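2026-06-24

Diary of the Warden, Skorkbridge Residential Hall

The morning was given over to the linen account. The contract with Nogueira expires at the end of the month, and the Governors have asked for a full statement of what the Hall sends out, what it receives back, and what it pays for the difference. I had the ledgers brought up from the basement office and sat with Mrs Tavares until half past eleven. Her figures agree with mine in all but one column. The Hall holds 403 sheets on paper. The discrepancy lies in pillowcases, which were transferred between the east and west stores in January without an entry being made in either book.

I have instructed that no further transfer be made without both signatures. Mrs Tavares observed that this had been the rule under my predecessor and had lapsed when the west store was repainted. I accepted the correction.

The question of residents' own washing was then taken up. The Hall has never undertaken personal laundry and I do not propose that it should begin. However, the present arrangement, under which residents use the ground-floor machines at any hour, has led to complaints from rooms 9 and 14, both of which stand directly above the drying room. Mr Fehr wrote to me at some length on the matter. His letter was courteous. He asks that the machines be closed from ten in the evening, and I am inclined to grant it for the summer term and to review it afterwards.

He further asks that small articles be washed in mesh bags, having lost a number of socks to the drum of the older machine, and on this I was less certain. The Hall may recommend a thing of this kind but can hardly enforce it. I have drafted a line for the noticeboard: "Residents are advised to place small or delicate articles in a zipped bag before washing." 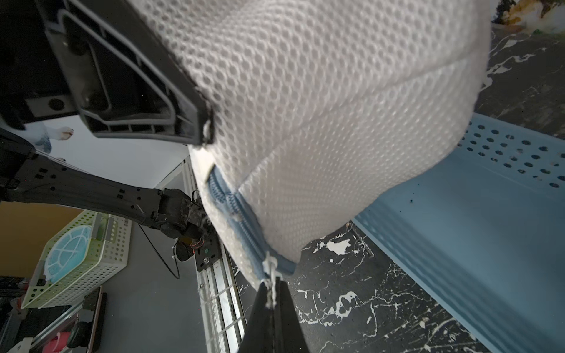

Mrs Tavares thought the word "advised" too weak. I have let it stand. The noticeboard already carries more commands than are read, and I would sooner keep the stronger wording for the fire doors, which were found propped open again last night on the second landing.

Luncheon with Mr Caldeira, who represents the Residents' Association and is always punctual. He raised three matters: the bicycle shed, the price of the evening meal, and the condition of the piano. On the shed I was able to tell him that the new lock has been ordered. On the price of the meal I could tell him nothing until the Governors have met. The piano is a sorrier business. It was tuned in January and has gone out again in the upper register, and the tuner is of the opinion that the window behind it ought never to be opened. Mr Caldeira asked whether it might be moved to the library. I undertook to measure the library door.

I did so at three o'clock. It will not go through.

The afternoon post brought the estimate from Zuson for the basement boiler. They quote 3132 for the replacement of the pump and the lagging of the return pipe, the work to be done in the vacation. It is higher than I had hoped. Miss Meireles, who keeps the capital account, reminded me that the reserve cannot be drawn upon without notice to the Governors, and has prepared the notice for my signature. I signed it and asked that a second estimate be sought from Prevura before the meeting, so that the Governors may have two figures before them.

A short interview at four with Miss Mendes, a second-year resident, who wishes to keep her room through the vacation in order to finish her dissertation. Her tutor supports the request. The west wing will be closed for the boiler work and she must therefore change rooms if she is to stay. She was disappointed, having a view of the limes where she is, but agreed to the east wing when I explained about the hot water. I have asked the porter to find her a desk of decent width, the east wing desks being very narrow.

Walked the grounds before supper. The roses along the south wall have been badly taken by greenfly and the gardener is away until next week. The lower gate still sticks. I made a note of both in the maintenance book, where I found that I had made the same note about the gate in January.

Supper in Hall was well attended. The soup was too salt. Grace was read by one of the first-year residents, clearly and at a proper pace.

To be done tomorrow: the notice on machine hours to be typed and put up; reply to Mr Fehr; letter to Prevura; pillowcases to be entered in both books; second landing doors to be inspected after ten.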